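Palier refurb desktop, no memory fitted
Used / tested. 2 in stock.

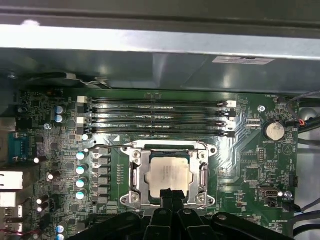
WHAT YOU GET

Base unit with motherboard, processor in the socket, coin cell, case and internal cabling. All four memory slots are empty, you supply your own sticks. No hard drive, no SSD, no screen, no keyboard, no mouse. Mains lead is included, UK plug.

Sold as one lot per machine. We don't split boards from cases, please don't ask.

CONDITION

Ex office. Came to us from the Sernura clear out in October, been on the shelf in our dry store till now. Outer case has the usual scuffs, a few sticker marks on the side panel that wouldnt come off. Inside has been blown out with air. Old thermal paste cleaned off. Graded B on our own scale, which means works fine, looks used.

Both units powered up and got to the setup screen with our own bench memory and bench cooler. Bench bits not included.

MEMORY

Full size desktop DIMMs only. Laptop memory is shorter and won't go in. Check the type before you buy, the notch has to line up with the key in the slot, if it doesn't then it's the wrong sort and pushing harder will only break something. Matched pairs are best. Latches should click over by themselves when the stick is fully home.

We have tested pulls from Jaber at the counter most weeks, ask when you order and we can post them in the same box.

PROCESSOR

Leave it where it is unless you have a reason to take it out. If you do, lever down and out to the side, then up, plate lifts with it. Don't touch the socket contacts. We won't take back a board with bent ones.

You will need fresh thermal paste. A pea sized blob is plenty.

COOLER

Not included with this listing. Purnolari low profile cooler can be added at checkout, tick the box. Fan lead goes to the CPU fan header. Do not run the machine without a cooler, not even for a quick look.

BATTERY

Ordinary coin cell, the flat round sort, sold in most supermarkets. Clock will probably want setting when you first switch on. If it forgets the time again after being unplugged, change the cell.

DELIVERY AND COLLECTION

Boxed with foam corners, courier, signed for. Orders in before 2pm go same day, Monday to Friday. Allow 5 working days for Highlands, islands and NI. Collection from the trade counter is free, bring your order number and park round the back.

Next counter stock day is 20th March.

RETURNS

Send it back unused within the time on your invoice and we refund the unit price. Return carriage is yours unless its faulty. Keep the foam. Machines posted back in a bin bag get refused, we have had two.

Stock code PAL-600-B. Quote it if you ring.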